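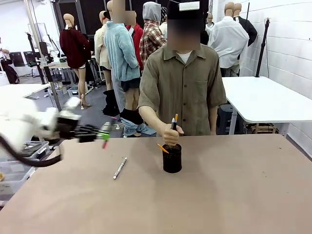 The gripper drop fault on the arm is back, and I don't buy the "bad marker" theory that closed this ticket last time. The claim was that round barrels slip in the fingers and the fix was to stick to square-sided stuff. Fine, except the arm has hold of a marker, the green one with the red cap, and it is holding it. It can hold that marker still all afternoon. What it can't do is swing and hold at the same time, and the shape of the marker doesn't explain that. I'm reopening.

Ticket: pen sorting arm, Stornport shared workshop
Status: reopened 7 July 2023
Opened by: Tâm Hà
Controller: Skiken board, stock firmware
Gripper: Hanetti fingers, home-printed pads

What happens: arm picks up a pen or marker from the tabletop, lifts, starts the swing toward the holder. Partway through, the fingers relax a little and the thing drops or turns sideways. No error on the screen. The log says "grip OK" the whole time, which tells you what the log is worth.

What I was told to try, and what came of it:

Recalibrate. Did it 3 times. The numbers move a bit each time and the drops carry on. I have yet to see recalibrating fix anything on this arm, but it's the first line of every answer on the Bạch forum so I did it.

New finger pads. Printed softer ones in April. They grip better when the arm is parked. During a swing I can't tell them from the old ones.

Slow the arm down. At 50 percent speed the drops mostly stop. People keep calling this a fix. It's a clue, and a sorting arm that slow is no use to me.

Replace the power supply. Borrowed a bigger one from the Bạch kit. Same fault. I was half hoping for this one, too.

So I ran a proper count. Same pickup spot, same drop spot, full speed, whatever pens and markers were in the bin, until I got bored. 364 picks, 147 drops. The pencils fell as well as the markers, and pencils with flat sides were supposed to be safe. That should be the end of the barrel theory.

My guess is the cable. The thick black one hangs in a loop under the arm and goes over the edge of the table, and when the arm swings out, the loop pulls tight against the wrist end. If the signal wire in there has a weak spot, the gripper would lose its command for a blink and come back before the log checks again. I can't prove that yet. Wiggling the cable by hand with the arm parked gave me one drop in a lot of wiggling, and I'm not going to hang a whole diagnosis on one drop.

Reply from the Skiken help desk, pasted in:
"Thank you for contacting us. Please confirm your firmware is current and that the gripper is rated for the object weight."

It's a marker. Firmware is current.

Next steps:
- tie the cable along the arm so it can't pull, leave slack at the elbow, repeat the count with the same bin
- if drops go away, swap in a new cable and run it loose again, to see if it was the wire or only the tugging
- if drops stay the same, scope the gripper line at the wrist during a swing
- turn the log rate up as far as the board allows before any of this

Please don't close this again on the strength of one good run — the last "fixed" note was based on ten picks with the arm at half speed. I want a full-speed count next to it or it stays open.

Cable ties are in, count not started.

We use cookies to improve your experience on this site. By continuing to browse you agree to our use of cookies. Accept | Manage settings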